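Ticket 993: Exported invoices show wrong totals after changing decimal separator
Product: Fledero Desktop
Component: Export / CSV
Status: Resolved, workaround confirmed
Opened by: Booker Kapoor
Attachments: 1

Description

Good morning. I am writing on behalf of our small office at Junulska. We use Fledero to prepare invoices and then we export them to CSV, and the file goes to our bookkeeper at Langlois. Until June everything was correct. Now the totals in the exported file are wrong, but on the screen in Fledero they are right.

For example, an invoice with the total 50.00 is exported as 5000. Not all lines are wrong. The lines where the amount was typed by hand are wrong, and the lines which come from the price list are good. I have checked it on two computers and the result is the same.

What I did before the problem started: I changed the regional format in Windows from comma to point as decimal separator, because our new bank asks for this. I did not update Fledero at that time. The export template is the same one we have used for a long time, I did not touch it.

Steps to repeat:
Open any draft invoice.
Add one line by hand, write 50.00 as the price.
Save, then choose File, Export, CSV (standard).
Open the CSV in Notepad. The amount is 5000.

I open it in Notepad and not in Excel, so please do not suggest that Excel is changing the number. I know that it likes to do this.

Reply from support

Hello Booker, thank you for the clear steps. Could you please check three things for us?

In Fledero, under Settings, Numbers, what is written in the field "Decimal sign"? Is the box "Follow system format" checked? And does the problem also happen with a completely new invoice which was never a draft?

Please also attach one of the PDF files from the same batch, so that we can compare it with the CSV.

Reply from Booker Kapoor

Thank you for the fast answer. Here are my results.

The field "Decimal sign" contains a comma. The box "Follow system format" is checked, but it is gray and I cannot click on it. With a completely new invoice the problem is the same, so it is not connected with drafts.

I tried to uncheck the box after starting Fledero as administrator. It was still gray. Then I closed the program, deleted the temporary files and started it again. No change.

The PDF is attached. In it the total is correct and only the CSV is wrong.
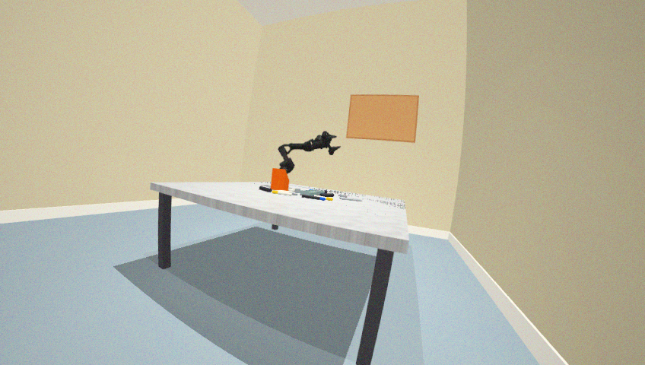
Table with black legs, robot arm on orange base.

One more observation. If I write the price with a comma, as 50,00, the export is good, but then the screen shows a red border on the field and a message "Check the number format". I can still save it. I do not want to work this way because my colleague will surely forget it.

Reply from support

Thanks, this helps a lot. The PDF is written from the number stored in the invoice, and that number is right. The CSV export reads the text of the price field again and uses its own decimal sign. On your machine this sign is still the comma from before the change, so the point is taken as a thousands separator and removed.

The gray box is caused by a settings file which was saved by the Skustinby add-on. The add-on locks the number settings at the first start and does not unlock them later. Do you still use this add-on?

Please try the following:
Close Fledero on all computers which share the same data folder.
In the data folder, find the file numbers.cfg and rename it to numbers.old.
Start Fledero on one computer only and open Settings, Numbers.
Check that "Decimal sign" is now a point, then click Save.
Export one test invoice before you start the others.

Reply from Booker Kapoor

We do not use Skustinby any more, but it was still in the list of add-ons. I have removed it now.

At first your steps did not work for me. The file numbers.cfg came back after the start with the comma inside. I then found that Fledero was still running on the second computer, small, near the clock. The window was closed but the program was not. After I closed it there also and repeated everything, the field shows a point and the box is not gray.

Test invoice by hand: 50.00 in the program, 50.00 in the CSV. Test invoice from the price list: also good. I exported the whole June batch again and compared the sum with the PDF files. It is equal.

I have one question left. Must I correct the old invoices, or only export them again?

Reply from support

Only export them again. The stored amounts were never changed, so the invoices themselves are fine. Please ask Langlois to delete the earlier CSV before importing the new one, otherwise the same invoice numbers will be refused as duplicates.

Reply from Booker Kapoor

They have deleted it and the import was accepted without messages. You can close the ticket. It would be good if the help page about numbers mentioned the icon near the clock, I lost a full morning with it.

Status changed to Resolved. Note about background process passed to documentation.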